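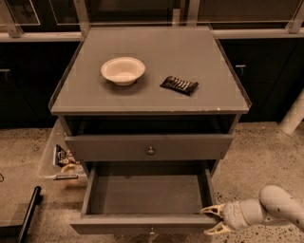
Page last changed: 2021-08-07

An afternoon at the Jara chocolate works, Trevier

I had been meaning to get out to Trevier ever since Ratree Ruangrit came home from her own trip in March and talked of little else for a week, and when the works announced an open day I rang her straight away and asked whether she could bear to go again. She could, of course. So off we went in her little car with a thermos and far too many sandwiches, and I'm setting it all down while I can still remember it, partly for my sister and partly for anyone who is wondering whether the drive is worth it.

The road in follows the river for most of the way and then climbs past orchards before dropping you, quite suddenly, into the main street. Parking is on the grass behind the old Cloltton woollen mill. If you have good shoes, leave them at home, as there is a low patch by the gate that everybody has to cross. From there it's an easy stroll down the lane, past a bakery with a very respectable vanilla slice (we checked on the way back, purely for the record).

The works itself is smaller than I'd pictured. I had imagined chimneys, I suppose, and it is a long brick building with green doors and a row of lemon trees in tubs. You smell it well before you get there. It isn't quite the smell of chocolate at that stage, more like toast and vinegar and warm fruit, and Ratree kept watching my face to see what I'd make of it.

Tours went in groups of 8, and ours was led by Elīna Butkienė, who does the roasting and has a lovely dry way of explaining things. We all put on hairnets and paper overshoes and shuffled in after her like ducklings. The first room is where the beans come in, in big jute sacks, and she cut one open for each of us on a board so we could look at the colour inside. A well-fermented bean is brown and crumbly with little channels running through it. A poor one is slaty and purple and tastes like chewing a pencil – I know this for a fact, having asked to try one.

Then came the roaster, a fat round drum that makes a noise like gravel in a cement mixer. Elīna roasts by ear and nose as much as by the dial, and she had us stand quietly and listen for the crackle. A little boy in our group heard it before any of the grown-ups did and was very proud of himself, and quite right too. After that the beans are cracked and the husks blown off, and the husks go out the back in bags for people's gardens. You can take one home for a gold coin. I took two, and Ratree's car will smell of cocoa until Christmas.

The part I liked best was the grinding room. The nibs go round and round under granite rollers until they turn into something like warm mud, and then the sugar goes in and round it goes again, right through the night and into the next day. There is a ledge along the window where you can stand and watch, and I could have stayed there all afternoon with a cup of tea. Somebody asked how many bars come out of one batch and Elīna said 1000 on a good day, and then she laughed and said she would rather not discuss the other kind of day.

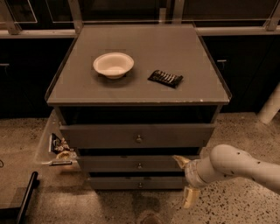
After the grinding we were handed over to Chutima Boonchu for tempering, and I finally understood why the chocolate I melt at home always goes dull and streaky. You have to cool it and then warm it up again a little, so that the cocoa butter sets in the right sort of crystal. She poured some out on a marble slab and worked it back and forth with a scraper, chatting the whole time, and never seemed to look at what her hands were doing. A couple of us were invited to have a go. Mine ended up largely on my sleeve, but Chutima was very kind about it and said that sleeves had been lost in that room before.

The tasting was upstairs, at a long table with jugs of water and plain crackers. Let it melt, don't chew, and start with the darkest while your mouth is fresh. I'm a milk chocolate person by upbringing and expected to be polite about the rest, but there was a dark one with a sort of raisin flavour that I kept going back to. Ratree preferred the one with sea salt. We had quite a spirited discussion over it with a couple from up the coast, who favoured the orange and would not be moved.

A few practical things, then. The stairs to the tasting room are steep and there's no lift, but they will bring a plate down to you if you ask at the desk. The shop takes cards. Tours run at 2 on open days and bookings go quickly, so ring early in the week. If it's warm, bring an esky for whatever you buy – we hadn't thought of it, and drove home with the air conditioning on full and our cardigans buttoned to the chin.

We stopped at the Turnero lookout on the way back and finished the sandwiches there, watching the light go off the hills. Ratree is already talking about the spring open day, and my sister has asked for a bar of the raisiny one, so I dare say I'll be ringing to book again before long.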